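The best snack in Wurna is on the bottom shelf

My favourite hour in any new town is the one I spend in the grocer's. Museums can wait. Give me a narrow aisle, a humming fridge and a shelf of things I've never tasted, and I'm as happy as a kid with a fiver.

Wurna has turned out to be heaven for this. It's a railway town with one main street, and when I first drove through I stopped only for petrol. Then I noticed the Clovier, a long brick arcade behind the station where 14 small food shops sit shoulder to shoulder, and I didn't get back in the car until dark.

Start at Zuccaro, near the station end. Marisa Bianchini took the shop over from her uncle and has kept his marble counter, his terrible radio and his habit of feeding people before they've asked for anything. I got a taralli ring with fennel, then another with black pepper, then a lecture on why you dunk them in wine. "You eat it dry, you're eating a biscuit," she told me. I bought two bags of each and finished one of them on the bench outside.

Four doors along, Omprakash Garg fries his own chivda every Thursday morning. If you've only had the stuff in packets, oh, please go and stand outside his door at eight o'clock! The curry leaves hit the oil and the whole arcade smells of it. He sells it warm in paper cones, peanuts and flattened rice and sultanas all tumbled together, and he'll make it hotter if he likes the look of you. He made mine hotter. I choose to take that as a compliment, though my eyes streamed as far as the car park.

Then there's Jianguo Lu's place, which is hardly wider than a hallway. He stocks the snacks he missed when he moved here - rice crackers, haw flakes, dried broad beans, little spicy strips of tofu - and he has opinions on every one. I can't read the packets, so I shop by the pictures and by his eyebrows. Up for yes, down for put that back.
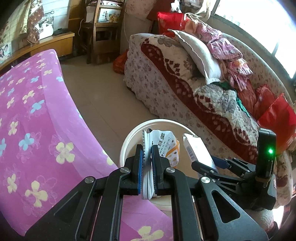
What to do with it all

The trick is not to save things for best. I once kept a tin of Sicilian almond sweets for so long that they set into a single almond sweet. These days I empty the shopping bag onto the table the night I get home, ring whoever's about and call it dinner.

Serena Gatti, who teaches cooking over in Grorstead, puts out a bowl of something crunchy, a bowl of something sour and plenty of cold beer. Her pickled green mango next to Omprakash's chivda is one of the best things I've eaten this year. She also crushes rice crackers over plain buttered noodles, and I've stolen that one for good.

Go on a weekday if you can, as Saturdays are a squeeze. Most of the shops want cash, and a couple of them close for lunch whenever lunch happens to be. Bring a bigger bag than you think you'll need.

Comments

Gerardo Galli: Lovely to see Zuccaro get a mention. Marisa's uncle used to slip us broken taralli on the way home from school. The radio was terrible then too.

plumjam: Does Mr Lu still have the haw flakes in the little paper rolls? My nan would love them.

Tess R: Went on Thursday for the chivda and there was already a queue at ten to eight. Worth it. Parking is free behind the library, by the way.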